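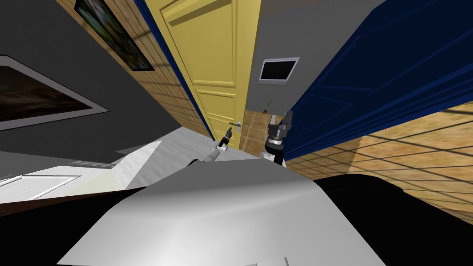
One reader, Leone, wrote in to ask whether you should pick the gripper or the arm first when the money is tight. My answer is neither! Start with the rooms, then the list of jobs, then the simulator, and only after that open a catalog.

I learned this on the Puswood plan, where we wanted a mobile robot with two grippers for ordinary home interiors. I had a quote from Drorkine on my desk before I'd measured a single hallway (please don't do that). So this is the order I follow now.

Step 1. Write down every door, handle and cabinet you expect the robot to deal with. Lever or knob, which way it swings, how wide the gap is. My list ran to 57 lines and it changed what I asked the suppliers for.

Step 2. Build the rooms in simulation and drive the robot model through them. We use Mamach for this, and the seat cost me $900. Look at the gripper views as much as the overall one. Tight corners eat up reach quickly, and it's a lot nicer to find that out before you've paid a deposit.

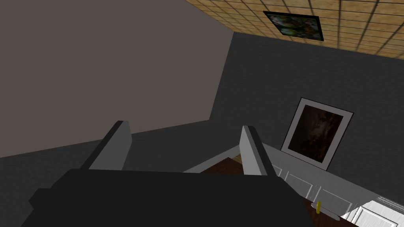

Simulated gripper view, with cabinets and framed pictures behind the fingers.

Step 3. Make three columns - must have, can wait, can rent. Spare fingers go in the first one. I had them in the second for months and I regret it. A second charging dock can usually wait, and so can the fancy carrying case, however much you want it.

Step 4. Ask for quotes on the same sheet. I send every supplier the same 13 questions, with shipping, training and repair time at the top, and I don't compare prices until all the blanks are filled in.
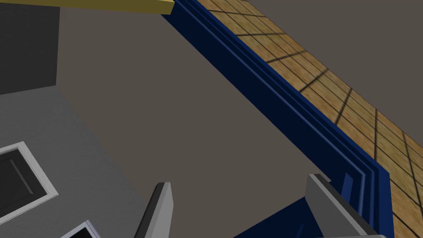
Then add 20 percent to whatever total you've got. Cables, mounts, a longer support contract, a replacement for the part that got dropped - it all lands there. If your budget can't take the extra, go back to the second column and move something over before you sign.

Step 5. Check delivery dates against your own calendar. Ours slipped to June, and the simulation seat kept us busy in the meantime. Ask about renewal terms on that seat too, and get them in writing.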